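February, 7:40 a.m. Equipment budget again. Hendcombe quoted 2,921 for a second pair of handheld grippers, cables extra.
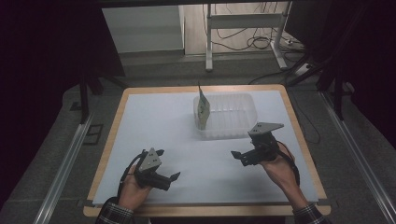
Drallum is 400 cheaper but ships in 6 weeks — too late for the spring order. 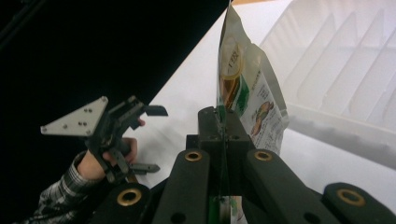 Spares come next. Bushings go on the Clallau list, two sets. Finger pads depend on packaging; a glossy, crinkled pouch like the snack one held upright in the jaws is the case I want Tran to quote against. Left the line blank until they reply.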